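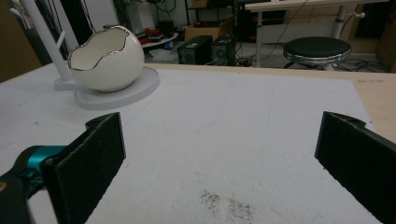
Ticket: Redraw on split loan showing nil in app
Lender: Prolberg Home Loans
Product: Tetside Split (fixed portion plus variable line of credit)
Status: Open, reopened by customer
Opened: February 2026

Customer entry
My variable split has had extra repayments going into it for as long as I've had it. Until the app update I could see the redraw balance on the front screen. Now it says nil. The loan balance itself hasn't moved, so the money is presumably still in there, but I'd like someone to say so in writing. The old statement has the amount on it and I've attached that.

Tried so far: logged out and in, removed the app and put it back, checked the website. The website says nil as well, so I don't accept that this is a problem with my phone.

Support reply
Thanks for getting in touch. Please clear your cache and allow 2 business days for balances to refresh.

Customer entry
Cleared it. Waited the 2 days, then one more. Still nil. I can't see how my cache would change a figure held on your side.

I also tried a test redraw of $200 to my everyday account. It was refused with "amount exceeds available funds". So it's more than a display fault, whatever the script says.

Support reply
We have passed this to our servicing partner, Obura, who look after the ledger for Tetside loans. They advise that redraw may be switched off where a loan has an open property condition note. Do you have any insurance or repair matters under way at the Priltanness address?

Customer entry
There was a small contents claim after a shelf came down. Contents, not building. The worst of it was crockery, a white ceramic bowl with a jagged rim and a crack line across the inside, much like the one sitting on its base plate in the picture with this entry. I don't believe for a moment that a lender puts a hold on a home loan over a bowl, and if it does, I'd like to see the clause. I've read the loan terms twice and the only property note I can find concerns structural damage.
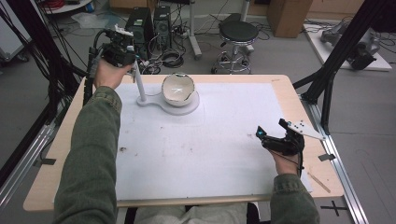
Redraw is meant to be available on the variable split whenever repayments are ahead, and mine are. Your own fee sheet says so on page 3. Please ask Obura which note is on the file, who put it there and on what date. If the answer is the contents claim, the insurer's letter lists household items only, and a chipped white bowl is no part of the building you hold as security.

Support reply
Obura confirm there is no condition note on the loan. They now believe the redraw flag was dropped when the 2 splits were moved to the new system. A manual correction has been requested.

Customer entry
So the property question was a guess. Please leave this ticket open until I've put the $200 test through myself. It was marked "resolved" this morning and the app still says nil. I'd also like the interest checked for the same period, as I'm not keen to take one half of the ledger on trust when the other half was wrong.

Support reply
Ticket reopened. Interest check added to the request with Obura. Next update due once the correction has been loaded.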